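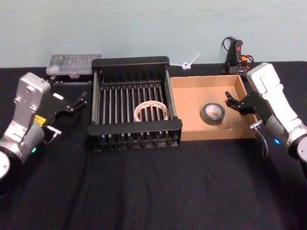
The Etthorpe Football Boosters met on 2019-04-21 in the lower room at the field house. Samina Mengal chaired. The minutes of the last meeting were read and approved with one change: the spring scrimmage starts at the practice field, not the main field. The first item was the season ticket pickup table at the main gate. Members want it easier to spot than last year. It was agreed to cover the table with a plain dark cloth and hang the team banner from the front edge. The banner needs new grommets on the left side. Samina will take it to be fixed.

Season tickets

Sales so far stand at 262. Renewals from last year have until the end of the month before their seats are released. Two families asked to move out of the end zone section to be with relatives on the home side. Approved, as both sets of seats are open. A request to hold a full row for a holder who has not yet paid was turned down.

There was a long discussion on paper tickets. The school would like everyone to use the Illix app on their phones. Several members said older fans will not use it, and that cell service by the north gate is poor. Motion to keep paper tickets for season holders this year and use Illix for single games only. Seconded. Passed, with two against. The two against asked that the minutes show they would support paper tickets for anyone over 65.

Chair backs

Halás sent a quote for clip-on chair backs for the reserved section. The price is per seat and does not include shipping. Samina will ask for the shipping cost in writing. One member has sat in the same model at another field and found the clips come loose when people stand up and sit down a lot. She will ask if a sample can be sent. Tabled until the next meeting.

Parking

The gravel lot holds 90 cars if they are parked straight. Last season they were not, and the visiting band's truck could not get out after the Sikatow game. Lines will be marked with lime the morning of each home game. The two rows nearest the road will be kept for season ticket holders with a tag on the mirror. Tags will be a different color from last year so old ones can't be used.

The question of grills in the lot came up again. The rule now says no open flames within 50 feet of the fence. Nothing in the rule covers gas grills. The athletic office will be asked to say yes or no before the schedule is printed. Until then the rule stands as written.

Road game at Sikatow

The game is in October. One bus has been priced. It will go only if 22 seats are paid for by the deadline, which will be set once the kickoff time is known. Members asked that the bus leave from the field house and not from the grocery store. Agreed. Coolers go underneath. No glass.

Sikatow gives visitors the bleachers on the east side, and there is no shade there for an afternoon game. This will be put in the notice. Visitors pay at the gate and it is cash only, as it was two years ago. Samina will call to check that this has not changed.

Programs

The printer needs copy earlier this year. Rosters are due from the coach first and ads after that. The order was set at 1,000 for the season, split over the home games, with more for homecoming. A member asked to bring back the page with the directions to away fields. There was no objection if it fits. The back cover is still unsold.

It was pointed out that last year's program had the wrong number for the starting center in every issue. Someone other than the person who types the roster will read it this year.

Other business

The speaker on the visitors' side still buzzes. This has been reported to the school twice. It will be reported again.

The gate by the concession stand sticks and was held open with a trash can for most of last season. Members would like it fixed before the first home game.

A fan wrote in about people standing in the front rows through whole quarters. There is no rule against it. The announcer will be asked to read a short reminder before kickoff.

To do before the next meeting

Samina Mengal: banner, Halás shipping cost and sample, call to Sikatow about the gate.
Ticket desk: move the two families, send renewal reminders.
Parking crew: lime, new mirror tags, letter to the athletic office about gas grills.
Program editor: dates to the coach, back cover ad.

Next meeting will be held in the same room. The door on the parking lot side will be unlocked. Meeting adjourned.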